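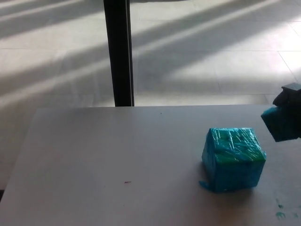 What I learned from a week of stacking blocks by remote

Posted in June by Dalia Hegazy

I spent most of last week teaching an arm to put one block on top of another. It is the first task everyone at Naslow gets, and I had put it off for a while because it sounded dull. The first day was dull. After that I started paying attention to my own hands and it got more interesting.

The way we do it is simple. I hold a controller, the arm follows, and everything gets recorded. One recording is one episode: reach, close, lift, carry, lower, open, back off. The goal was 300 episodes with painted blocks wrapped in clear plastic film. Plain blocks were done in the spring by Tímea Takács, and her set is still the one we compare everything to.

The film changes more than I expected. It crinkles, so the faces of the block are never quite flat, and the glare moves around as the sun comes across the floor. My early episodes have long pauses in them where I stopped above the lower block and tried to decide if I was lined up. Tímea watched a few and told me to throw those out. If I hesitate, the model learns to hesitate. It has no idea that I was squinting at a shiny patch.

So on Wednesday I started over with a few rules for myself.

Look before I start, then move. If I need to stop and think in the middle, I drop the episode.

Come in from the side at the same height each time, a bit higher than feels needed. A loose flap of film will catch on the other block if you come in low.

Open the fingers slowly. With film on the block there is some cling, and a fast release can drag the top one crooked.

Keep the small corrections. I had been deleting episodes where I nudged the block over at the last second, and Tímea wanted those back. A clean correction is useful — a long wobble is not.

By the end of the week I had 177 episodes I was willing to keep. That is short of the goal, but the later ones are much more even than the early ones. I can tell by the lengths alone.

I also tried hand guiding for one afternoon, where you hold the arm itself and push it through the motion. It felt more natural for the approach and worse for the release, and my arm was tired after an hour. I went back to the controller.

Next week I finish the set and then we train on it together with the plain blocks. I still need to wipe the paint off the table.

Get new posts by email. Enter your address to subscribe. You can unsubscribe at any time.

© Dalia Hegazy | Contact | Back to top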